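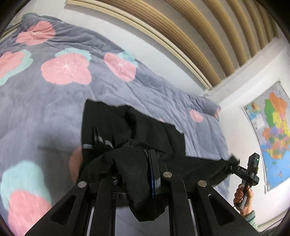
Why Does a Comforter Keep You Warm?

When I was six I was sure my comforter was making heat. I'd climb in with icy toes, wait a bit, and soon I'd be toasty. There had to be a tiny heater in there somewhere, right? I even went looking for the plug!

Well, there wasn't one. The heater was me, and it's you too. Your body turns the food you eat into energy, and a lot of that energy comes out as heat, all day and all night.

Heat likes to wander off to colder places. With no covers on, it drifts away into your bedroom. What slows it down is air (yes, plain old air!). The fluffy filling inside a comforter is full of little pockets of it, and heat has a hard time getting through air that's trapped and can't move around.

And those stitched lines on lots of comforters? They hold the filling in place. My cousin Lowri once had an old one with broken stitches, and all the fluff slid down to her feet. Warm feet, freezing shoulders!

Want to try it yourself? Ask a grown-up for 2 jars of warm water with lids. Wrap one in a thick wool sock and leave the other bare. Wait 30 minutes, then feel the water in each one with a finger. Which one would you like to sleep in?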